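Donent Opens Its Newsletter Studio to Small Shops and Clubs

7/26/21

If you have ever spent a whole evening trying to get one email newsletter to look right on a phone, you may be glad to hear what has been going on over at Donent. The email marketing company has opened its newsletter studio to small shops, clubs and one-person businesses, with a starter plan that stays free for any list of up to 1,000 subscribers. Until this week the studio came only with the larger yearly plans, and plenty of smaller senders had been writing in to ask when their turn would come.

The studio goes by the name Plerkitz, and it has been in testing since May with 164 small senders who signed up through the Donent help pages. They were a nicely mixed bunch - bakeries, a couple of choirs, a bicycle repair shop, several yoga teachers, a seller of secondhand piano music - and between them they sent 3,688 newsletters before the doors opened to everybody else. Lurdes Calado, who looks after the small business side at Donent, read a good many of those herself, and she admits she ended up staying subscribed to more of them than she had planned.

"I went in to check whether the buttons lined up, and I came out with a recipe for plum cake and a list of choir dates," she told us over the phone, laughing. "People write lovely emails when the tool gets out of their way. We had one sender who had been putting her newsletter together in a word processor and pasting it in piece by piece, every single month, and I could have cried for her."

Plerkitz comes with some 180 templates, sorted by what you want the email to do. There are layouts for announcing a sale, welcoming a new subscriber, sharing an event calendar, asking for a review, and sending the plain friendly monthly letter that so many small businesses still do best with. Colors and fonts can be set once and carried over to every email after that, and the preview shows phone and desktop views next to each other, so you can catch a headline that breaks in a silly place before your customers do. Blocks can be dragged up and down the page, and anything you build can be saved and used again next month.

The subject line helper got the warmest response during testing, according to Calado, and it is a modest little thing. It shows you how much of your subject line will fit on a small screen, and it lets you send two versions to a slice of your list before the better one goes out to everybody else. Testers also asked for a way to schedule by the reader's own time zone, and that was added in the last few weeks before launch.
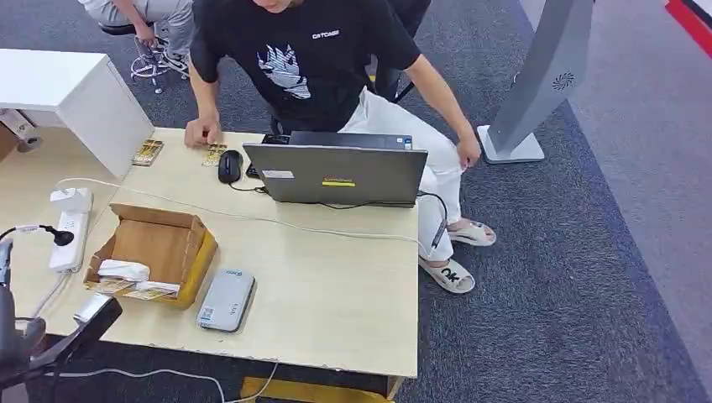
Pictures are the part of a newsletter where small senders tend to get stuck, and Donent has put a fair bit of work into that side of the studio as well. The new image block lets you pick a focal point, and the crop follows it from the wide desktop layout down to the narrow phone one. Say you sell T-shirts and your best shot is of a man sitting at a desk in a black one: set the focal point on the white "CATCASE" lettering on his chest and the narrow version will hold on to it, and you can make a second crop lower down for the off-white slippers if those are in your shop too. Each crop can carry its own link and its own line of alternative text, and the studio will remind you, quite politely, if you have left that line blank.

Moving over from another service is meant to be painless. Subscriber lists can be brought in from a spreadsheet, and Donent has arranged a direct import from Coelho, the mailing list tool a lot of clubs and community groups have used for years. Unsubscribed addresses come across too and stay unsubscribed, so you won't be bothering anyone who has already said goodbye. Shops that run their online store on Skarnaris can connect it from the settings page and drop products straight into an email, with the price and stock level kept up to date until the moment of sending.

The free plan includes all of the templates and the subject line helper, with a small Donent line at the bottom of each email. Paid plans take that line away and add automatic follow-ups, more than one user, and longer reports. Existing customers will find the studio already waiting in their accounts under the Create menu, and their old drafts will stay exactly where they left them.

Calado and her team are also running a free online walk-through for newcomers every week through the end of the summer, with plenty of room for questions. You can sign up on the Donent events page, and a recording is sent afterward to everyone who registers.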